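Mar 14, 2024

**Shared workroom users, regular meeting**

Place: Markia building, second floor workroom
Chair: Nithin Fernandes
Present: one person each from the Pumitz, Peng and Pluvamus groups, plus the building office
Apologies: the stockroom clerk

## 1. Minutes of the last meeting

Accepted with one correction. Item 4 should have said that the key to the supply cupboard is kept at the front desk, and that the spare is with the building office. The copy in the binder will be replaced.

## 2. Matters carried over

The sink tap has been repaired. The plumber left the old washer on the windowsill and it can be thrown out.

The label printer is still without tape. The Pumitz group ordered the wrong width and has sent it back. Carried over again.

The request for a second coat rack was turned down by the building office on the grounds that the corridor has to stay clear. The Peng group asked whether hooks inside the door would be allowed. The office will check.

## 3. Small trash and table tops

The chair said that most complaints since the last meeting were about scraps left on the tables. These are mainly tissues, torn labels, tape ends and balled-up paper. The floor bins are by the door, and people working at the far tables do not walk over with one piece of paper. It gets left, and whoever has the table next clears it or pushes it to one side.

The trial of small tabletop bins was discussed. The beige swing-lid one has been in use on the white table.

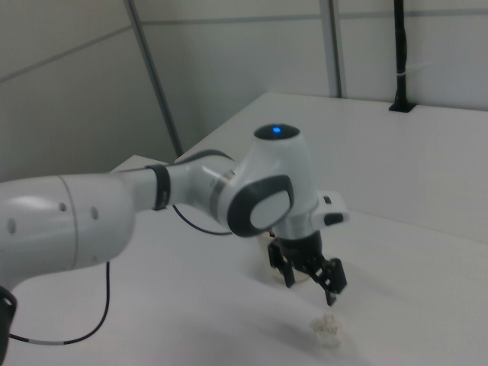
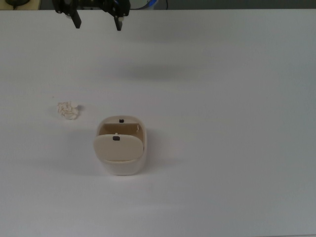
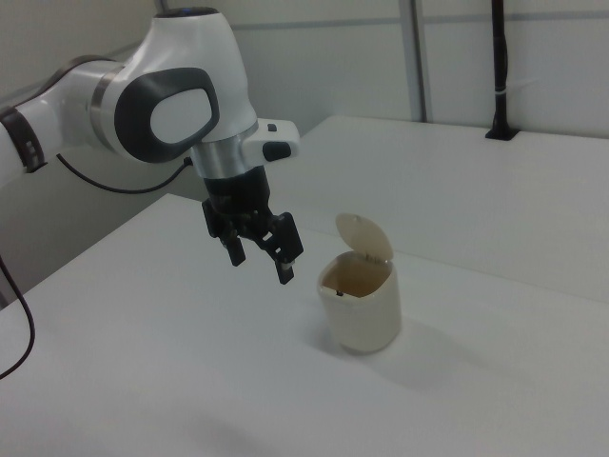
### Points raised on the trial

The Pluvamus group likes the size. It does not take much room and can be moved with one hand when the table is wiped. They would like one for each table.

The Peng group finds the lid a nuisance. A light piece of paper can rest on top without pushing the lid in, so it has to be poked down with a finger. They asked for an open cup instead. The Pumitz group was against an open cup because the window is often open in the afternoon and paper blows out. After some discussion it was agreed to stay with swing lids for now and look at it again in April.

It was asked who empties the small bins. The cleaners' contract covers floor bins only, and the building office does not expect that to change this year. Agreed: the last group on the table empties the small bin into the floor bin by the door before leaving. No liners are to be used. If the inside gets dirty it can be rinsed at the sink and left upside down on the draining rack.

Food does not go in the small bins. This includes tea bags and fruit peel. The Pumitz group asked about gum and was told that gum goes in the floor bin, wrapped.

Anything sharp goes in the metal tin on the shelf above the sink. The tin needs a new label, see item 2.

The chair asked that the bin be kept away from the edge of the table. There was a suggestion to mark a spot with tape. The Pluvamus group pointed out that tape marks were tried before and left glue on the white surface that took a long time to get off. No marks will be made. People are asked to put the bin back where they found it.

**Decided:** buy more bins of the same type, one for each table that does not have one. Nithin Fernandes to get a price. Spending up to 343 was approved from the room fund, to include a pack of cloths.

## 4. Cleaning the white tables

The tables show marks easily. The office has been told by the supplier to use a damp cloth and mild soap and nothing rough. The green scouring pads have been taken away from the sink and should not be brought back.

Tables are to be wiped at the end of each booking. The Peng group said that they often find rings from cups in the morning. The other groups said they would remind their people. Coasters were mentioned but there was no interest.

Cables that run to the tables should be lifted when wiping and not soaked. The building office asked that extension leads be unplugged at the wall at night.

## 5. Room fund

Opening balance was 3,000. Spent since the last meeting: 242, for the tap repair and paper towels. The printer tape has been refunded and does not appear. The Pluvamus contribution has not come in yet. Their representative said the invoice went to an old address and asked for a new copy. The office will send it.

There was a question about whether paper towels should come out of the fund or be supplied by the building. The lease does not say. The chair will write to the landlord and report back.

## 6. Bookings

The booking sheet on the door and the one online did not match twice in the last month. Both times the door sheet was out of date. Agreed that the online one counts. The door sheet will be taken down.

Bookings are to be given up if no one has arrived within 15 minutes of the start. The Pumitz group wanted longer but accepted this for a trial period. People who are running late can send a message to the front desk and the table will be held.

## 7. Other business

The Peng group has a box of glass jars to give away. It is under the coat rack and will go to recycling if it is still there at the next meeting.

The blind on the left window sticks. Please do not pull it hard. A repair has been requested.

The building office asked for a contact number for each group, to be used out of hours. Numbers to be sent by email.

## 8. Actions

- Nithin Fernandes: price for bins and cloths; letter to the landlord on paper towels
- Pumitz: order label tape in the correct width; make a new label for the sharps tin
- Building office: hooks inside the door; new copy of the invoice to Pluvamus; blind repair
- Peng: take down the door booking sheet
- All groups: send out-of-hours contact numbers

## 9. Next meeting

April, same room. The date will be sent out once the building office has confirmed that the room is free.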